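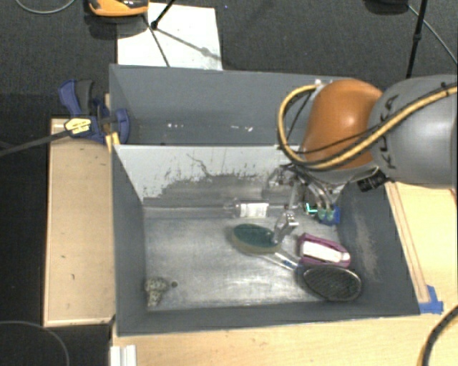 Session 4: Planning and paying for a picking cell

Handout for the Equipment Planning module, Gindham College
Please bring this with you, along with your half-finished budget sheet from February.

Last time we looked at how arms are chosen. Today is about everything else, and I think it's the best session of the whole module, because it is where a plan on paper starts turning into a thing you can walk up to. An arm gets all the attention in a purchase request (fair enough, they are lovely machines!) but an arm alone picks nothing up. It needs a gripper, something to pick from, somewhere to put things, a way of holding all that still, and a tidy route for every cable.

1. Start with the job, then the shopping

Write one sentence that says what the cell must do. "Move mixed small household items from one bin to another" is a good one. It tells you a lot straight away:

Mixed items means different shapes and surfaces. A clear bottle lying on its side against the bin wall is a very different pick from a flat oval brush.
From one bin to another means two bins, side by side or one behind the other, and an arm with the reach to get down into the far corners of both.
Small means the gripper fingers have to get close to the floor and walls of the bin without the rest of the gripper bumping the rim.

If your sentence needs the word "and" more than twice, you are probably planning two cells. Split them and budget each one.

2. The five headings

Use the same headings for every quote so that you can lay them next to each other.

Arm and controller. Reach, payload, and what comes in the box. Ask whether the teach pendant and the first year's support are included.
Gripper and mounting. Fingers, adaptor plate, tubing, wiring. Fingertips wear, so put spares here and not under repairs.
Workspace. Bins, table, edging, clamps.
Sensing and lighting. Shiny metal floors in bins throw reflections, and clear plastic is hard going for most cameras. Leave room for trying more than one light.
People and time. Setting up, training, risk assessment, and the hours your technician will spend on it. This is the heading most often left blank.

3. Worked budget: the workspace heading

These are the figures from the Atden practice case. The workspace lines were as follows.

Pair of metal bins: £319
Bar clamps: £59
Tape and edging strip: £18
Total for workspace: £396

Wonderful value for what it does. A clamped joint between two bins can be undone and moved by anyone with a free hand, so the layout can change as often as the team likes in the early weeks. Bolt things down later, once you know where you want them. Clamps and tape are perfectly respectable entries in a budget – please list them by name and don't hide them under "sundries".

The gripper heading in the same case had a single line for spare fingertips and tubing, at £671. Three of last year's groups left that line out altogether and then had to go back for more money.

4. Comparing two suppliers

In the case pack you have quotes from Tolteck and Apaza. They are laid out very differently, so the first task is to sort each line under our five headings. Then look for:

lines in one quote with nothing to match them in the other
delivery, and who unloads at the door
cable lengths (measure the path the cable will really take, with the arm at full stretch, then add slack for the loop at each joint)
how long a replacement part takes to arrive
what happens at the end of the warranty

Tolteck's quote looks dearer at first sight. Do the sorting before you decide!

5. Planning the order of purchase

Things with a long wait go first: arm, controller, any special gripper parts. Bins and table can come late, but borrow or mock up something the same size in the meantime so that reach can be checked. Painted bin walls get scuffed and scratched in use, so decide early whether looks matter to you, or whether a second set of bins should go into year two.

Test items need a line too. Brushes, bottles and bits of packaging cost very little, but you want a proper spread of them and you want duplicates.

6. For next time

Fill in all five headings for your own cell, with a figure or "quote requested" against every line.
Mark the three lines you are least sure of.
Draw the floor plan from above, to scale, showing the arm's reach and every cable run.
Read pages 2 to 5 of the Apaza quote, including the small print on returns.

Drawings can be in pencil. We'll pin them up and go round them together at the start of Session 5.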